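Steam table pan

Also called: hotel pan, service pan, counter pan, or (in my family) "the big tin"

I could talk about steam table pans all day, so I'm glad somebody let me have this page! A steam table pan is an open, rectangular metal pan with a rim, made to hang in the opening of a hot counter with steaming water underneath. You've eaten out of one if you've ever been to a school cafeteria, a wedding buffet or a church supper. Most are stainless steel, though I own a couple of aluminum ones that I baby more than I should.

Sizes

The sizes confuse everyone at first, me included. A full pan is the starting point, and everything else is named as a slice of it: half, third, quarter, sixth, ninth. Two halves fill the same hole as one full, and you can mix them however you like as long as the fractions add up (this is the only arithmetic I've ever enjoyed). Depth is a separate matter. Shallow pans are for things that go soggy in a heap, like fried fish, and the deep ones are for soup, beans and mashed potatoes.

In Tindville, where I learned all this, the lunch hall owned 83 pans when I started and fed 400 people on a busy day. We ran five wells on the line, and I can still tell you which one ran cold.

Wear and scratches

Pans get ugly fast. Metal spoons, scouring pads and stacking all leave marks, and a shiny new pan goes cloudy with fine scratches in its first season. I don't mind it a bit – a scuffed pan cooks the same supper. Open metal bins and trays of every sort age this way, and the floor usually goes first, with the whitish scratches piling up where things get set down and dragged.

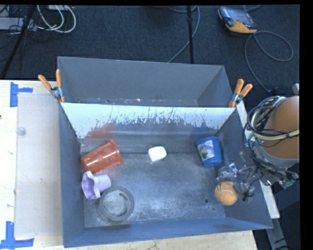

Gray metal bin with a divider, on a wooden tabletop. Source: Statstead

Deep pits are another story. If your fingernail catches in a spot, food will too, and I'd retire that pan to the garage. Salt is the usual culprit, especially salty water left sitting overnight. Rinse first, argue about whose turn it is to wash later.

Stacking and sticking

Pans that nest tightly love to jam together. The better ones have little shoulders in the corners that keep them apart, and my favorites are the old Naken pans, which have big ones. For a stuck pair I put cold water in the top pan, set the bottom one in warm water and wait. Please don't use a hammer (I did, once, in April, and that pan still rocks).

Buying used

I've bought over 50 secondhand, mostly from Stojanović, a restaurant supply shop with a wonderful back room. Set the pan upside down on a flat counter and press on opposite corners. If it wobbles, it'll leak steam around the rim all through service. Check the lid fits, too, and bring your own, because the loose lids in the bargain bin never match anything!

See also: Chafing dish; Bain-marie; Sheet pan

Last edited 2022-08-05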